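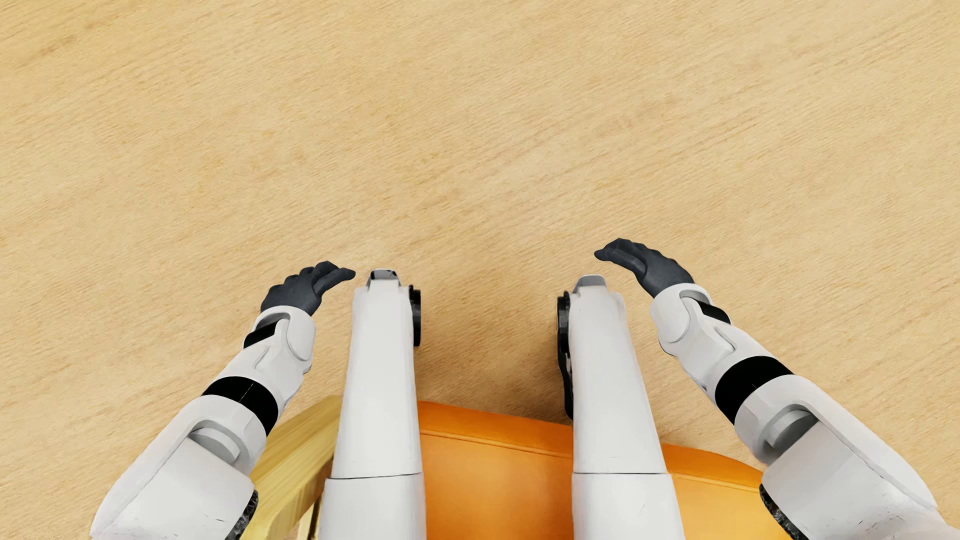 *Simulated humanoid over a wood floor, arms angled in toward the middle.*

2 June 2023

I spent most of this week on the amphibian tunnel data from the Gough road site, and I want to write down what I changed before I forget the details.

The site has two culverts under a county road, 53 meters apart, with drift fencing on both sides. The road separates a wooded slope, where the salamanders and wood frogs spend the winter, from a shallow pond on the other side. Each culvert has one trail camera in the ceiling at the pond end, set to take a frame on a timer instead of by motion trigger. Cold-blooded animals barely register on a passive infrared sensor, so the timer is the only setting that works. The cost is storage and a great deal of sorting.

The spring set came to a little over 4,000 frames after I threw out the ones with fogged lenses. Of those, 566 have an animal in them. The rest are wet concrete, leaves, and in one stretch the same slug for most of a night.

My first pass treated every frame with an animal as a crossing. That is wrong, and I knew it was wrong, but it gave me a quick upper limit. A salamander that sits under the camera for ten minutes gets counted over and over. The second pass groups frames by species, direction of travel, and time gap. If the same species appears again within the gap and has not clearly changed direction, it is one event. I tried several gap lengths and the event total stopped moving much past 50 minutes, so I used that.

Direction is the weak part. Frogs turn around. An animal facing the pond in one frame may be facing the slope in the next, and there is no camera at the slope end to settle it. I now score these as "in tunnel, direction unknown" and keep them out of the crossing total. Ritva Niskanen, who ran the older survey at Fleranard, scored them the same way, so the two sites can at least be compared on that point.

A few things about the tunnels themselves:

- The north culvert has an open grate at the road surface and the south one does not. The north floor stays damp longer after rain.
- The fence on the slope side has a gap at the bottom where the soil washed out - wide enough for a newt, probably too narrow for an adult toad.
- Road salt is a possible problem in the grated culvert. I have no conductivity readings yet.

I am not ready to say that one culvert is used more than the other because of the grate. The north one is also closer to the shortest line between slope and pond, and the two effects cannot be pulled apart with one pair of tunnels. The Nimley crossing has a grated and a closed tunnel at equal distance from the water, which makes it a better place to ask.

The washed-out section of fence should be backfilled and the bottom edge buried deeper than it is now. I would like that done before November, when the ground gets hard to dig. I would also like a second camera at the slope end of each culvert, mounted the same way, with the clocks set together. Clock drift was three minutes over the season on the south camera, which is small against the grouping gap but would matter for matching animals between two ends.

The species list and the event table are in the same folder as last year's. The column called "dir" now has three values instead of two, so any old script that assumes two will drop rows without a warning. I found this out on my own summary sheet and have fixed it there. The sheet for Brevitari still needs the same change.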